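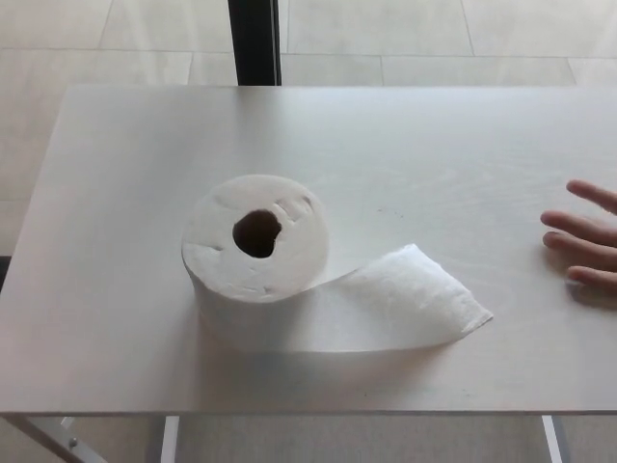 A roll of toilet paper with its first length drawn out across the table at the Itum workroom.

Itum opens collection of handling examples for two-handed robots

The robotics institute Itum has begun gathering examples of everyday handling tasks for a learning system intended to control robots with two arms, it said in a statement on 2 February 2019. The first group of tasks concerns thin and easily torn household materials, among them toilet paper, kitchen paper and wrapping tissue.

The work forms part of a project named Toralo, which the institute is carrying out together with the engineering firm Memico. Under the agreement between the two parties, Itum is responsible for planning and recording the examples, while Memico will train the learning system and return each version to the institute for trial.

According to the statement, the collection is to comprise 2935 recorded examples covering 40 separate tasks. Recording is expected to continue into March, after which the material will be checked and handed over in stages.

Each example consists of a single attempt at one task, from the moment the operator signals a start until the object is released. The recording holds the view from the head camera, the positions of the joints in both arms and hands, and a short written note of what was asked for. Attempts that go wrong are kept and marked as such, and the institute said that they would be supplied to Memico with the rest.

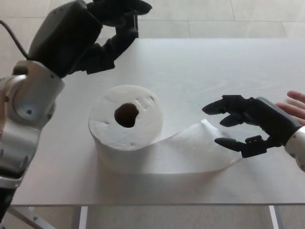 Karim Ghoneim

Paper was chosen for the opening stage on account of the difficulty it presents to machines. A cup or a box keeps its shape when it is gripped, and a system may plan a movement on that basis. A sheet of tissue folds, lifts and shifts under the lightest contact, and its free end is seldom in the same place twice. The statement describes the first metre of a roll as "a modest object which changes shape at every touch".

The tasks set for toilet paper include finding the free end of the sheet, taking hold of it between the fingers and thumb, drawing out a length along the table, and tearing it while the other hand holds the roll steady. Each of these is recorded separately, and the full sequence is then recorded as a task in its own right. The roll stands on end for one part of the series and is laid on its side for another.

Operators taking part in the project are trained for five days before their recordings are accepted. They are instructed to work at an even pace and to avoid correcting a movement more often than is needed, as hesitant examples have been found to produce hesitant behaviour in the trained system. Where a task calls for it, a person may reach in by hand to set out the paper or to place the sheet for the next attempt. Such moments are marked in the record so that they can be told apart from the work of the robot.

The institute said that earlier collections had suffered from too little variety. In a previous series, carried out under the name Tawfik, nearly all examples had been recorded with objects placed at the same spot on the table, and the resulting system performed poorly once they were moved. For Toralo, the starting position is changed after every attempt according to a printed plan, and the height of the table and the lighting in the room are altered between sessions.

Different makes and weights of paper are also to be used. Soft, quilted sheets catch on one another and lift readily, whereas thin single sheets tend to cling to the surface and are harder to raise with a fingertip. Tasks with damp paper were considered at the planning stage but have been left out of the present collection.

All examples are to be reviewed by two members of staff working separately. The reviewers confirm that the written note matches the action performed, that the camera view is clear, and that the record of the joints is complete. Where they disagree, the example is set aside and looked at again at the end of the week. Those which cannot be settled are withdrawn and the attempt is repeated — a practice which the institute said had lengthened the timetable but would be kept.

Memico is expected to begin training on the first portion of the material before recording has ended. The early version of the system will be tried on the same tasks with rolls and sheets that do not appear in the collection. Results from these trials will be used to decide which tasks require further examples, and part of the recording time has been held back for that purpose.

The parties have not stated when a finished system might be available, nor in what kind of product it might be used. The statement notes that the immediate aim is a reliable body of examples and a method for extending it, and that any use in homes or places of care would be subject to separate safety work.

A description of the tasks and of the recording procedure is to be published by Itum once the collection is closed. Access to the recordings themselves will be open to research groups on written application, under terms that remain to be agreed with Memico.

The second group of tasks, dealing with cloth and soft packaging, is in preparation. The institute has invited suggestions for objects to be included and will receive them until the end of March.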